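首页 问答 家居维护 清洁去渍 工具与材料 登录 注册

白色面上有一排褐色条痕和小点，不伤表面怎么去掉？

提问：Gifty Ankrah　发布于 1/9/25　分类：清洁去渍

我从 Nultau 的一个合租工作间接手了一张工作桌，桌上的面是白色的，哑光，摸上去很平，没有颗粒感。前面用的人没有留下材料说明。我分不清是板子本身就是这个颜色，还是上面覆了一层纸或者薄膜，边上封得很严，我没敢撬。房东说可能是 Gondedeck 的板，但他自己也不确定，只记得当时是一起订了几张，订单找不到了。

问题在上面的褐色痕迹。最明显的一处是一排短的竖条，一条挨一条，大致平行，颜色偏铁锈，边缘有细小的斑点。右边几条比左边的稍微往下一点。旁边和下面还有散开的褐色小点，有一些排成一条不太连贯的线，越往右越淡。看样子像是有纹路的东西压在上面留下的，但我不知道是什么东西，也不知道放了多久。

除此以外还有一条很浅的蓝色弧线，像是圆珠笔画的，以及一条很细的灰线，可能是折痕，也可能是铅笔。这两条我不太在意，能去掉最好，去不掉也可以。
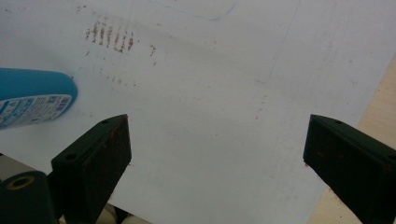 白色面上的褐色条痕，左侧为蓝色瓶子

我做过的事情不多：
用干的软布擦过，没有变化。
用拧干的湿布擦过一个角落，干了以后没有起泡，也没有变色。
用指甲轻轻刮过其中一个小点，没刮下来，就停了。

我没有用过任何溶剂，也没有用过含氯的东西。家里有一瓶 Pernex，是别人给的，标签磨掉了一半，看不清适用的材料，所以没有开。

我的用途是在上面整理样品、打包、贴标签，经常要把浅色的布料直接摊在上面。所以痕迹本身难看我可以接受，主要担心的是颜色会不会转到布上。另外我想知道，如果确实是铁锈，放着不管会不会继续扩大。

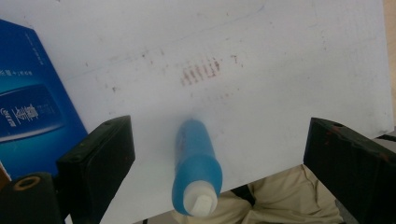
桌面长 169 厘米，换一张同样尺寸的板要 68 欧，还不算运费和拆装，所以想先试试能不能清理。如果一定要换，我也想知道应该换成什么材料，以后不再出现同样的情况。

补充几点，免得大家再问：
房间没有暖气，冬天靠窗的一侧早上有时会有冷凝水，桌子就在那一侧。
桌上以前放过什么我不知道。接手的时候柜子里有几个金属夹具和一块带棱的垫子，后来都被房东收走了。
我没有抛光机，也不打算买。

谢谢。

关注 收藏 分享

回答 1
Arne Schmieder

先弄清楚两件事，一是表面材料，二是痕迹是什么。顺序不要反。

材料。找一个不显眼的地方，滴一滴清水，等五分钟。水珠一直立着，边缘清楚，擦掉以后没有深色的印子，基本上是封闭的表面，比如三聚氰胺饰面、塑料膜或者烤漆。水慢慢摊开，擦掉以后那一块颜色变深，干了又恢复，就是有吸收性的，可能是纸，也可能是没有封闭的涂层。你说湿布擦过一个角没有问题，这是好消息，但湿布停留的时间太短，不能当作结论。滴水的测试要做。

如果是有吸收性的，后面的方法基本都不要用了。酸性的东西渗进去洗不干净，过一段时间那个位置会发黄，面积比原来的痕迹还大。这种情况下我会直接在上面铺一层东西，或者换掉。

如果是封闭的，再往下看。

痕迹。铁锈有几个特点：颜色是橙褐到深褐，边上带细点，干布擦不掉，洗洁精也基本没有作用。你描述的颜色和斑点符合，加上靠窗有冷凝水，原来又有金属夹具，我倾向于是锈。但是光看颜色不能确定。茶、咖啡、木材里的单宁、某些胶、橡胶垫里的防老剂，都能留下褐色的印子。带棱的垫子如果是橡胶的，长时间压在浅色的面上，留下的就是一条一条平行的印，这种印已经进到材料里面，擦是擦不掉的。

区分的办法：用棉签蘸一点柠檬酸溶液，浓度低一些，一小勺柠檬酸兑一杯温水，点在最边上的一个小点上，不要点在那一排条痕上。等两分钟，用白色的纸巾按一下，不要来回擦。纸巾上有黄褐色，小点变淡，那就是锈。完全没有反应，换一个点再试一次，时间加到五分钟。还是没有反应就不要继续加浓度了。

确定是锈以后的做法：

1. 先用清水和一点中性洗洁精把整块面擦一遍，擦干。灰尘混在酸液里会刮花表面。
2. 剪一块白色纸巾，大小比痕迹稍大，浸湿柠檬酸溶液，拧到不滴水，敷在上面。
3. 纸巾上面盖一层保鲜膜。
4. 五分钟以后揭开看。有变化就换一张新的纸巾再敷，没有变化也只再敷一次。
5. 用清水擦三遍，每遍换干净的布。
6. 用很稀的小苏打水擦一遍，再用清水擦一遍，擦干。

不要用彩色的抹布，会掉色。不要用钢丝球，掉下来的钢丝会留下新的锈点，我见过有人这样把两三个点弄成一片。含氯漂白剂也不要用，它对锈没有用处，而且会让锈的颜色固定得更深。漂白剂和酸更不能混在一起，也不要在没冲干净的时候一前一后用。

关于那瓶 Pernex，标签看不清就不要用。我不了解这个牌子，不评价。任何除锈产品没有标签都不要往不明材料上倒。

会不会转到布上：干的时候一般不会，潮的时候会。锈是细粉，湿布料压在上面过一夜就可能沾上。你那边有冷凝水，所以在处理之前不要直接铺布。

会不会继续扩大：锈印本身不会长。锈是从铁来的，铁拿走了，留下的印子就是那么多。除非板子里面有金属件，比如螺丝从下面顶上来，水汽进去了，锈从里面往外渗。你可以看一下痕迹下面对应的位置有没有螺丝或者金属条，从桌子底下看就行。

圆珠笔那条线用 70% 的异丙醇点一下棉签，先在边角试。哑光的面用酒精擦过有时会变亮，侧着光能看出来。你说不在意，我建议就别动它。

评论（4）

Gifty Ankrah：水滴试过了，在最靠里的角上。五分钟后水珠还在，擦掉没有深色印子。桌子底下也看了，痕迹下面没有螺丝，离得最近的一个也在桌腿那边。

Arne Schmieder：那可以继续做棉签测试。中间和角落的表面状态不一定一样，中间如果有磨损，吸水会比角落多，最好在中间干净的地方也滴一次。

Gifty Ankrah：好，中间也会试。柠檬酸要买食品级的吗？

Arne Schmieder：不需要，除水垢用的那种粉末就可以，看一下成分表，只有柠檬酸一项，没有加香料和色素。

回答 2
Britta Rieger

不用那么麻烦吧。白醋擦一下就好了，我家浴室的架子就是这么弄的。还有牙膏也可以，挤一点，用旧牙刷刷。

评论（2）

Kerstin Tiedemann：牙膏里有磨料，哑光的面刷完会有一块发亮的地方，以后一直都在。浴室架子是什么材料的？

Britta Rieger：瓷的。

回答 3
Henrik Sauerland

我做过几年展板和工作台的翻新，补充一些前面没有说到的，主要是清不掉的时候怎么办，以及换板的选择。

先说预期。敷酸去锈，新的锈印能去得比较干净，旧的通常会留下一层很淡的黄。点状的比条状的容易去。你那一排条痕的颜色看描述比较重，我估计能淡很多，但要完全看不见不太有把握。敷两轮以后如果还有淡黄色，就停在那里。继续敷，表面的光泽会先出问题。

Arne 提到橡胶垫的可能性，我同意，这种情况比大家想的多。带棱的门垫、机器脚垫、防滑垫都会。颜色从浅黄到棕都有，阳光晒过会更深。如果棉签测试没有反应，基本可以往这个方向想。这种印子我没有找到过可靠的清理办法，只能遮。

遮的办法，按花费从少到多：

一是铺切割垫。尺寸要盖住常用的范围，不一定盖满整张桌子。打包和贴标签用这个最合适，胶带粘上去也容易撕下来。注意买不带颜色印刷的，或者印刷在背面的，深色垫子有的会蹭色到浅色布料上。另外每隔一段时间把垫子掀起来晾一晾。垫子下面闷着水汽，过一个冬天又会有新的问题。

二是铺一整张聚酯薄膜，用双面胶固定在桌子侧边，不要在台面上打胶。薄膜透明，痕迹还看得见，但是布料碰不到。我用的是 0.19 毫米的，再薄的会起皱，再厚的卷边压不平。

三是贴一层新的饰面膜。需要把原来的表面清干净，残留的洗洁精和酸都会影响粘接。169 厘米长的面一个人贴会有气泡，找个人帮忙拉住另一头。深色的痕迹会从便宜的白膜下面透出来，买的时候要看遮盖力，先拿一小块放在条痕上比一下。

四是换板。68 欧的价格如果包括封边，不贵。如果不包括封边就要再问一下。靠窗有冷凝水的地方，边没有封好的板子两三年就会胀。材料上我会选高压层压板，哑光白，边缘用 2 毫米的 ABS 封边。不要选贴纸的刨花板，便宜一些，但水从边上进去以后没有办法修。

你说房东提到 Gondedeck。可以看一下板的背面或者侧面有没有印字或者小标签，有型号就好办，直接问供货的人耐不耐酸。我这边一般是找 Hollmann 的柜台问，把边角料带过去，他们对着样板看一下就知道是哪一类。没有边角料的话，拍一下封边的断面也可以，层与层之间的颜色能看出来是层压板还是单层膜。

再说冷凝水。只清理不处理这个，明年还是一样。几件可以做的事：

桌子离窗和外墙拉开一点，留出一掌的距离，让空气过得去。
金属工具不要过夜放在台面上，放在木托盘里或者挂起来。
早上看到有水先擦干，再往上放东西。
瓶瓶罐罐下面垫一块小托盘，金属罐的底圈最容易留下锈印，塑料瓶好一些，但是瓶底带水也会把旁边的锈粉带开。

你说小点有一些连成线，越往右越淡，我的想法是有水或者湿布带过去的，这个只能猜。处理的时候要从外往里擦，先处理散开的点，再处理条痕，不然会把颜色带到干净的地方。每擦一下布就翻一面。

灰色那条细线可以先用白色的绘图橡皮擦一下，力气小一点。铅笔的话一下就掉。擦不掉就是折痕或者划痕，那就不用管了。

最后，处理完以后怎么知道会不会沾到布上：剪一小块白棉布，用水打湿，拧一下，压在原来有条痕的位置，上面放一个重物，过一夜。早上看布上有没有颜色。没有颜色就可以用。这个测试我每次交货之前都做。重物不要用铁的。

评论（5）

Gifty Ankrah：谢谢，很详细。板的背面看过了，有一块撕掉标签留下的胶印，没有字。侧面的封边是白色的，断面看不到，因为四边都封住了。

Henrik Sauerland：背面如果有孔，比如装桌腿的孔，把一颗螺丝拧出来，看孔壁。颗粒粗的是刨花板，细的像压紧的灰是密度板，深褐色一层一层的是层压板。

Kerstin Tiedemann：问一句，柠檬酸敷过以后小苏打那一步是必须的吗？我以前都是只用清水。

Henrik Sauerland：清水擦够了也可以。台面上要直接放布料的话我会做，残留的酸对有些染料有影响。小苏打之后一定要再过清水，不然干了会有白印。

Gifty Ankrah：明白了。先从最边上的小点开始试，有结果再来写。薄膜那个办法我也会考虑，反正打包的地方早晚要铺一层东西。

回答按得票排序　显示全部评论　举报

相关问题

白色层压板上的圆珠笔印怎么去
橡胶脚垫在浅色地板上留下黄印，还有办法吗
柠檬酸和白醋除锈有什么区别
工作台靠窗，冬天总有冷凝水
刨花板封边开胶后进水发胀，能不能修
哑光台面擦出一块发亮的地方
浅色布料沾了锈点，洗之前要不要先处理
切割垫变形翘边怎么压平

最近的问题

旧抽屉滑轨尺寸怎么量
标签胶残留在塑料盒上
打包台多高合适
聚酯薄膜和 PVC 薄膜哪个不容易发黄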